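Home | Programs | Grants and Reports | Newsroom | Contact

Ludgate Technical College Student Robotics Project: Midyear Progress Report
February 21, 2026
By Přemysl Krajčí, Faculty Lead

This report is submitted to the Holub Education Fund under the terms of the two-year equipment and instruction grant awarded to the college. It covers the work of the student robotics class from the opening of the fall term in September through the date above. A financial statement has been sent separately.

The purpose of the grant is to give second-year electronics students practical experience in automated parts handling. The class has taken as its project a sorting cell for salvaged electronic components, which the students have named Tolby. The finished cell is expected to pick components from a work surface, place them in the correct bin, and record each attempt for later review. The students will enter Tolby in the Nindier student automation competition at the end of the academic year.

During the fall term, the class completed the mounting of the arm, the wiring of the emergency stop, and the safety training required of every student before operating the equipment. The gripper was assembled by the mechanical group. An early version of the finger mount allowed too much side play and was redesigned before the winter break. The current mount has remained in service since that time, and no further changes to it are planned before the competition.

Work in the present term has centered on capacitors. The class selected electrolytic capacitors as the first component family because the department holds a large supply of them from retired power supplies. All salvaged capacitors are discharged and checked by an instructor before they are released to the students.
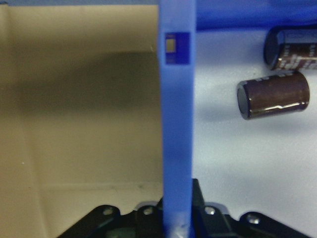

Cylindrical parts have proved more demanding than the class plan allowed for. A capacitor lying on its side may roll when one finger makes contact before the other, and the control group has therefore rewritten the approach routine so that the gripper aligns with the long axis of the part before closing. The closing speed has also been reduced. These changes lengthen each cycle, and the students have been asked to document the effect on total sorting time in their spring reports.

The grant agreement calls for 600 recorded pick attempts by the end of this reporting period. The class has recorded 500. The shortfall is the result of the finger redesign, during which no attempts could be logged. Additional laboratory hours have been scheduled for the spring, and the faculty lead expects the target to be met without a change to the closing date of the grant.

Enrollment stands at 10 students, all of whom have continued from the fall term. Each student keeps an individual logbook, which is reviewed monthly and counts toward the course grade.

The remaining tasks for this year are the addition of a second component family, the completion of the bin sensors, and a full rehearsal under competition rules. The college requests approval to move unspent travel funds to the purchase of replacement gripper parts. No other change to the budget is requested.

Comments

M. Reyes: Thank you for posting these reports. Will the approach routine be shared with other schools? We have the same trouble with round parts.

Former student: Good to see the old power supplies put to use. I took apart a fair number of them.

P. Krajčí: The code will be released after the competition. Please write to the department office to be placed on the list.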